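How to Set Up a Tray System for Small Electronics Projects

Skill level: beginner
Time: one evening, then 15 minutes a week

If you solder at the same table where you also do other things, sooner or later a half-finished project has to move. Moving it by hand is how parts get lost. A resistor rolls off, a header strip ends up on the floor, and the board goes back in the wrong drawer.

The fix is to give each open project its own tray. The tray goes on the table when you work and back on the shelf when you stop. I have used this system at home in Fadbridge for two winters, and the small electronics group in Steltinby has since copied it with a few changes, which are noted where they matter.

What you need

Serving trays, one per open project
Clear plastic bins for loose parts
A slotted rack for boards that are waiting
Masking tape and a marker
Index cards
A shelf deep enough for the trays

Choosing the trays

Plain plastic serving trays work well. Look for a raised rim all the way around and handles you can get your whole hand through. A rim stops a loose part from rolling off when the tray tips, and it will tip when you open a door with your elbow.

Size matters more than you might think. Measure the depth of your shelf before you buy anything. My first set was too long and hung over the front, and I ended up giving them to my sister for actual serving. Leave an inch or so of space behind the tray.

A dark tray makes light-colored parts easy to find. Black parts are harder to see on it, so put those in a bin or on a piece of white paper. If the tray has a shiny finish, move your lamp to one side or the glare will hide small things.

One warning. An ordinary plastic tray can build up static. Keep finished boards and loose chips in antistatic bags while they are on it, and take them out once you are at your mat. A bare prototyping board with nothing soldered to it doesn't need a bag. Don't solder on the tray either. It will melt.

Step 1. Clear the table

Take everything off and wipe the surface down. Bits of solder and clipped leads collect in places you don't look, and you don't want them under a board. Let the table dry before you go on.

Step 2. Decide what counts as open

A project is open if you have worked on it since last June, or whatever cutoff suits you. Everything else gets boxed. Gediminas Lapiņa, who looks after the shelf in Steltinby, allows each person two trays and no more. At home I let myself have an extra one, and it is usually the one I regret.

Step 3. Load the tray

Put the main board in the middle, flat. Don't lean it against the rim, where it can slide and scratch. If you have a small board on a large tray, a square of shelf liner under it will keep it in place.

Parts that belong to the board go in a bin. Parts you might need but haven't decided on stay in the parts drawers.
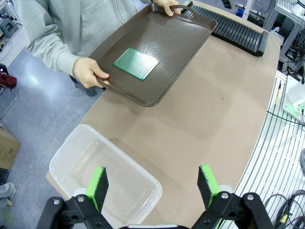
A prototyping board in the middle of a serving tray, with both handles held.

Carry the tray with both hands, always. Set the lower edge down first, then let the rest follow. If you drop it flat from even an inch up, everything jumps. Loose wires should be taped down before you lift.

Step 4. Fill the bins

Clear bins save you from opening things to see what is inside. Use one bin per project to start with. If the parts don't fit, you probably have more than you need for this stage, so put the spares back.

Keep the bin back from the edge of the table while you work. A full bin of screws hitting the floor is a long evening. I once spent most of one picking up nearly 100 standoffs from under a radiator.

Step 5. Rack the waiting boards

Boards that are waiting on a part, or on you, can stand in a slotted rack. Leave an empty slot between boards with parts on them so nothing rubs. Boards with tall capacitors may need more space than that.

Put the rack along the back of the table, out of the way of your arms. Check that it sits steady with boards in it. Ours in Steltinby slid until King-fai Poon put a strip of rubber under each end.

Step 6. Label everything

Write an index card for each tray with three things on it: the name of the project, the last thing you did, and the next thing to do. Keep it short. A card of mine reads:

Vudon timer
20th February — cut board to size, marked row 1
Next: check fit in case, then sockets

Tape the same name on the bin. If you use a rack, put a tape number next to each occupied slot and write that number on the card as well.

Step 7. Put it away

At the end of a session, unplug the iron, bag anything that needs a bag, update the card and slide the tray onto the shelf. Heaviest trays go lowest. Don't stack one loaded tray on another, even if the rims look tall enough.

Weekly check

Pick a time and go through the shelf. Look for trays whose cards haven't changed. Either do the next step on the card or box the project and free up the tray. Empty the crumbs and clippings while you are there.

Cleaning

Warm water and a little dish soap are enough for the trays and bins. Avoid acetone, as it can cloud or soften many plastics. Flux residue comes off with isopropyl alcohol on a cloth, but try a corner first. Once a tray has been used for solder work, keep it for that and never put food on it again. Write WORKSHOP on the underside so it doesn't drift back to the kitchen.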